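Urville Municipal Council election, 2019

The Urville municipal council election was held on October 27, 2019, to fill all the seats on the council of Urville and, by the same ballot, to choose the town's delegates to the Bommont district assembly. It was the first election held under the revised list system, which replaced single-member wards. The Urville Civic List won a plurality of the vote but fell short of a majority on the council, and a minority administration took office the following January.

Background

The outgoing council had been elected by ward. Under that system the Civic List held a majority for three terms, although its share of the vote fell at each election. A review of electoral arrangements, chaired by Edem Kpodo, recommended a single townwide constituency with closed lists and a threshold for representation. The council adopted the recommendation with one change: the threshold was lowered from 8 percent to 5 percent after the smaller groups objected.

The change altered how parties chose their candidates. Ward associations lost the right to name a candidate directly, and list order was set by a townwide meeting of each party's members. In two parties the order was disputed. The Gudenia Alliance, based in the annexed district of Gudenia, ran its own list after failing to secure a high place on the Civic List for any of its members.

Electoral system

Voters cast one vote for a party list. Seats were allocated by the highest averages method among lists that passed the threshold. Independent candidates could stand only as a list of one. Each list needed the signatures of 60 registered voters, and a deposit of 900 was returned to any list that reached half the threshold.

Polling stations were open from morning until evening. Postal votes had to be received before the close of polls, a stricter rule than the one used in district elections, under which a postmark was enough.

Campaign

The main issues were the funding of bus service to Gudenia, the sale of municipal land on the northern edge of town, and the property levy. The Civic List proposed to hold the levy at its existing rate. The opposition Urville Forum called for a lower rate on small homes, paid for by a charge on vacant lots. The Gudenia Alliance campaigned almost entirely on the bus question and took no position on the levy.

A single debate was held, attended by the leaders of the four largest lists. The land sale took up most of it.
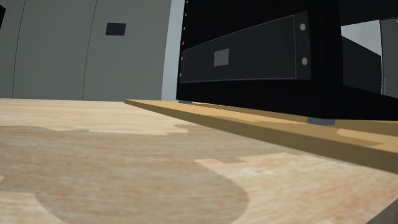 Michalis Kyriakidis argued afterward that the debate had settled very little, and that the closed lists mattered more than anything said about land, as voters in the old outer wards no longer had a name on the ballot that they recognized. Supporters of the new system replied that several of those wards had been uncontested under the old rules.

Results

The Civic List finished first, 1,596 votes ahead of the Urville Forum. Its lead was widest in the central precincts. The Gudenia Alliance passed the threshold on the strength of its home district and won few votes elsewhere. A fourth list, led by a former Civic List member, also entered the council. Two lists fell below the threshold.

The Forum requested a recount in one precinct, where the number of ballots did not match the number of signatures in the register. The recount did not change the allocation of seats.

Aftermath

Talks between the Civic List and the Gudenia Alliance began shortly after the results were certified. No coalition was formed. The Alliance agreed to support the administration on the budget in return for a written commitment on bus service, known as the Chrysikopoulos memorandum after the official who drafted it. The memorandum had no legal force and was not put to a vote of the council.

The threshold remained in dispute. The Forum favored its removal, while the Civic List held that it should be reviewed only after a second election under the same rules.

See also

Bommont district assembly
Chrysikopoulos memorandum
List of mayors of Urville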